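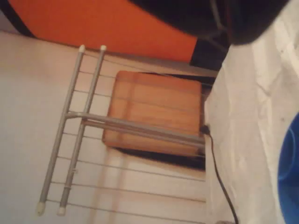 Demonstrations by hand should come before any talk of automation, Gerrit Van Damme maintains, and he has held to that view throughout the household tasks programme at Lernier. Anouk Vermeulen takes a different position. In her opinion, remote control gives cleaner records, and the two colleagues set out their disagreement with good humour when they received us at the institute.

The programme, known internally as Wurmont, teaches robots ordinary domestic work by showing them how it is done. Its current subject is laundry: approaching a drying rack, handling white fabric, and working close to thin wires without catching on them. Each task is performed many times under human guidance, and the movements are stored for later training.

"When I hold the arm myself, I feel the weight of the cloth," Mr Van Damme said. "I know when it has begun to drag. A person seated at a desk with a controller must judge that by eye."

Ms Vermeulen accepted the point but considered it incomplete. A guiding hand, she explained, often enters the view of the cameras, and the robot then learns from pictures which it will never meet when working alone. "With remote control, the robot sees during the lesson what it will see during the work," she said. "For me that settles most of the question."

The institute has collected 2000 demonstrations so far, by both methods. Operators work in sessions of 30 minutes, after which they are required to rest. Ms Vermeulen introduced this rule herself in March, having noticed that tired operators moved in short, hesitant steps. "The robot copies hesitation very faithfully," she observed.

Asked which objects cause the greatest difficulty, both named the drying rack. Its rods are rigid and easily grasped, but the wires between them are thin and can be hard to make out against a pale surface. Fabric presents the opposite problem. It is easy to find and never lies in the same folds again. Mr Van Damme asks his operators to leave the cloth crumpled at the start of a demonstration and not to tidy it beforehand. "If we smooth everything first, we have done the robot's work for it," he said.

Other household items are left within view as well. Ms Vermeulen regards this as essential, and reported that an early set of 115 demonstrations had to be put aside after it was found that every one had been made on a bare surface.

New operators are trained for two days before their records are accepted. On the first day they guide the arm by hand, and on the second they move to the controls. The order was Mr Van Damme's proposal. Ms Vermeulen said that she had opposed it initially and would now be reluctant to change it.

Neither would give a date for the end of the laundry work. Folding is to follow, and the operators have already asked whether fitted sheets will be included. Mr Van Damme replied that they would, though he did not say when.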